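Last updated: January

I was asked to write down our rules for the two-arm cell, and I said yes too quickly. It is now my third winter at Filtthorpe, and I thought that I knew the rules well. When I sat down on Thursday with an empty page, I noticed that half of them lived only in my head, and the other half on a sheet of paper by the light switch with a coffee ring on it.

English is my third language, so I like rules to be short. Rhodri Gittins, who wrote the sheet by the switch, likes them long. His sheet says "Operators should endeavour to ensure that the workspace is in a condition appropriate to the task." I read this many times in my first month. I believe it means "check the table".

So, check the table. But what is there to check? This is where we have disagreed the most.

Mercedes Alvarado comes from packaging lines, where she worked for Jenkins, and for her a table must have only the parts of the job and nothing else. I understand her. On a line you make the same movement 3000 times, and one forgotten screw can ruin a whole shift. Our work is different. We want the arms to meet mixed things, thin and thick, hard and soft, and if I tidy everything into rows then I have practised only with rows. Our rule now says that mixed objects are allowed, but each object must be on the list for that day. It was a compromise. I think it is a good one, although Mercedes still makes a face.

Cables have their own section, and it is the longest. There are two kinds of cable in a cell and they should never be treated the same. The first kind belongs to the machine. These must be tied, they must have enough slack for the full reach of the joint, and they must not hang where another link passes. The second kind are objects to be handled, and they can lie as they want. The danger is when a person confuses one with the other. I did this once. I pulled on a black lead that I believed was an object, and the right arm lost its power in the middle of a lift. Since then I follow every cable with my finger to its end before I start — also when I am late, also when somebody is waiting for me. 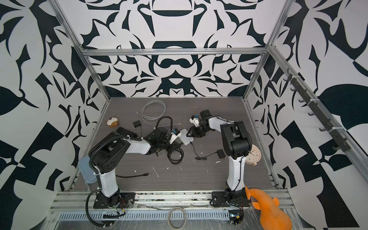 The cell with a mixed table: cables, adapters, the alarm clock and a broken eggshell.

Fragile things was the section that nobody wanted to write, so Weronika Kołodziej and I did it together over lunch. The old sheet said only "no glass". We kept this, and we added that anything which can break into small pieces goes on the list with a letter F beside it. When an F object is broken, the person running the cell decides if the pieces stay as objects or go in the bin, and writes down which. Small crumbs are brushed away between sessions with the soft brush, never with the hand and never with compressed air. Compressed air only moves the crumbs into a joint, and then you have a much bigger problem than a dirty table.

For the space between the grippers we had a long discussion. When two arms work face to face, the most risky place is the middle, where both can reach. Nia Kneath wanted a fixed distance that they must always keep. This sounds safe, but then you can never pass an object from one to the other, and passing is a big part of what we do. Now we have two modes. In normal mode the software keeps the grippers 149 mm apart. In handover mode this limit is removed, the speed is lowered, and one person keeps a hand at the stop button the whole time. Not near the button, at the button.

Then there are human hands. The rule is simple: no hands inside the walls when the motors are on. I have seen good engineers break it to straighten one little thing. Ffion Llewellyn stopped me when I did it myself, and she was not very polite, and she was right. To reach in you press stop, you wait 3 seconds, and you say "going in" in a loud voice, even if you are alone in the room. I felt foolish the first week. Now I say it at home when I open the oven.

I should mention that none of this replaces the proper standards. We have those in the blue folder and a person must read them before the first session. The folder is over 2 kilos and you can't hold it in one hand while you check a connector with the other. House rules are for this moment.

The new sheet is one page, both sides. Rhodri has already sent me four corrections, three of them about commas. The part about tape and tools at the front edge is still open, and I will add it after we have talked with the people at Hermont, who have a similar cell and maybe a better idea than ours.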